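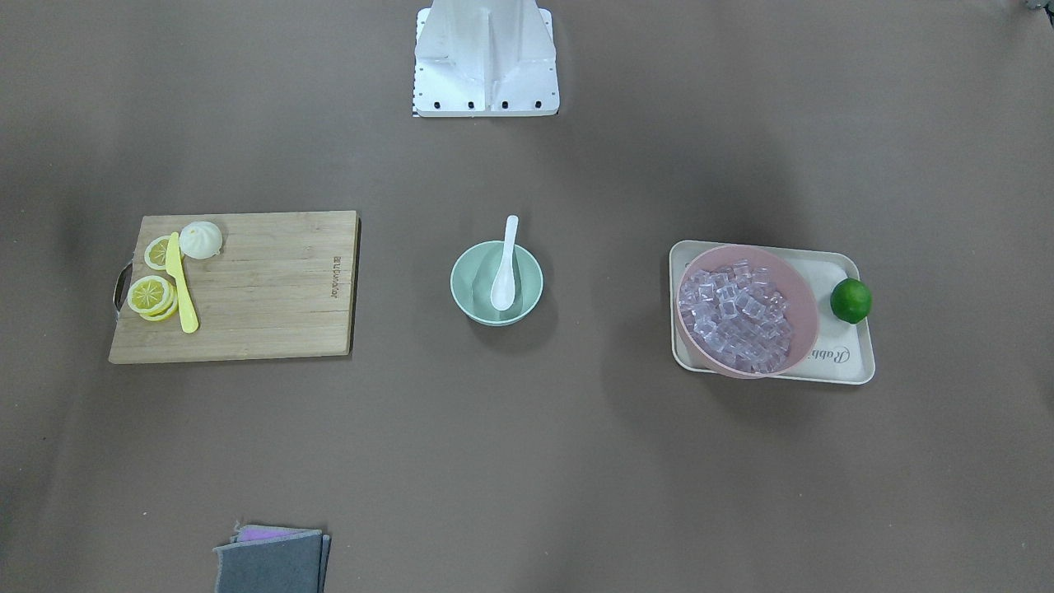

Cutting board, folded cloth, other kitchen things.

Call for home cooks: test recipes for the next Stomach book

Stomach is looking for 60 people who cook at home to test recipes between November and the end of February. You will be sent 13 recipes. You will make them in your own kitchen, eat the results or find someone who will, and tell us what went wrong in as much detail as you can stand.

Some background. Two years ago Stomach, which until then had been a small quarterly with a loyal and argumentative readership, asked readers to send in the one dish they make without looking anything up. We expected a thin pile of chili. We got 3,811 recipes, a good number of them handwritten, several on the backs of bills, one on a paper plate. Putholm Press has since agreed to publish a book of them, a decision they made before seeing the paper plate.

We have cut the pile down to 351. The cutting was done by a small group of people who are mostly still speaking to each other. What's left is good, we think, but it was written by people who have made these dishes so many times that they no longer know what they do. "Cook until right" appears often. So does "the blue bowl."

Your job is to be a stranger to the recipe. We want to know where you stopped, swore, guessed, or went to the store a second time.

What you would do

Cook 13 recipes over the four months, in any order you like. Your set will include at least one bread or pastry, at least one thing involving beans, and no more than two desserts. We did try letting people choose. Everyone chose desserts.

Follow each recipe exactly the first time, even when you know better. You probably do know better. Write that down, but do it their way. If the instructions say to leave the dough by the window, leave the dough by the window.

Fill in a report for each dish the same day you make it. The form takes twenty minutes if things went well and longer if they didn't. We ask for the real time from opening the first cupboard to sitting down, what you paid, every piece of equipment you used, and whether you would make it again if we weren't asking. There is a large box at the end for remarks. Past testers have used it to settle scores with their ovens, and that's fine.

Take one picture of the finished dish. It won't be printed. Please don't plate it nicely or go looking for a sprig of something.

Who we want

People who cook dinner three or more nights a week and are not paid for it. We already have chefs, and chefs are no help here, as they fix the recipe without noticing and then report that it worked.

We would especially like to hear from people with small kitchens, electric coil stoves, only one decent pan, or children who state their views at the table. If you cook for one, please apply. Most of these recipes were written for eight by people who appear to believe everyone has a chest freezer.

You don't need a stand mixer. You do need a working oven, a set of measuring cups, and a kitchen scale. If you don't own a scale we will send you one, and you can keep it.

You should be able to write a plain sentence about what happened. "It was nice" is kind but we can't do anything with it. "The sauce broke when I added the lemon, and I had to stand there looking at it" is worth a great deal to us.

Beginners are welcome. We have a section of recipes that claim to be easy and we'd like to find out.

Who we don't want

Anyone who leaves out the salt and then reports that the dish lacks flavor. Anyone who swaps the chicken for tofu, the cream for oat milk and the rice for cauliflower, and sends us a stern note about the recipe. Both of these happened last time, the second more than once.

Food allergies and diets are another matter, and we will build your set around them. Tell us at the start.

What you get

A grocery card loaded before each batch, so that you aren't paying for our beans out of your own pocket. A fee at the end of the four months, once all your reports are in; the amount is on the application form, and it is modest but real. Your name in the back of the book, spelled the way you spell it. A finished copy when it comes out, which Putholm promises will be soon, in the way that publishers promise things.

You will also end up with 13 dishes' worth of leftovers. Whether this counts as a benefit depends on your set.

How it's run

Testing is managed by Salim Koech, who edited the first round and came back for this one. He reads every report himself. He will sometimes call with a follow-up question, usually along the lines of how brown is brown, and he keeps office hours from 4 p.m. to 6 p.m. for testers who are in the middle of something and need a voice on the phone.

All testers get a short handbook, the Wasilewska guide, named after the reader whose dumpling recipe ran to nine pages and was the only one in the whole pile that worked the first time. It covers measuring flour, reading an oven that lies, and what we mean by words like "simmer." Please read it before you start. Everyone thinks they know what a simmer is.

There is one in-person evening, at the community kitchen in Ullis, where we cook three of the more disputed recipes side by side and argue about them. It's optional, and if you live too far away you will get the notes. Parking in Ullis is bad. Come early or carpool.

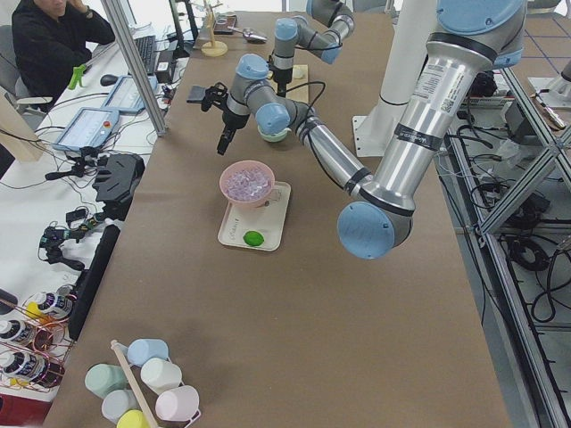 Can two people from the same household both take part?

You can both apply, but a household gets one set of recipes and one fee. Put both names on the form and both will go in the book. If the two of you disagree about a dish, send two reports for it, since those tend to be the most useful ones we receive.

How to apply

Fill in the short form on the Stomach website, under "Testers." Along with your name, address, and diet, it asks you to do one small task: write out how you make your own scrambled eggs, for someone who has never seen you do it. There's no correct way to make the eggs. We only want to see how you explain things. Last time the shortest entry was "eggs, butter, patience," and we turned it down with some regret.

Please don't send food to the office. We mean this warmly, but the mail room has asked us to put it in writing.

We'll answer everyone, accepted or not, before the first batch goes out in November. If we have more good applicants than places, we keep a waiting list, and people do move off it. At least one tester always quits during the bean dish.

Questions that the form doesn't cover can go to Salim Koech through the contact page. Put "testing" in the subject line or it will end up with the subscriptions people, who are lovely and will have no idea what you're talking about.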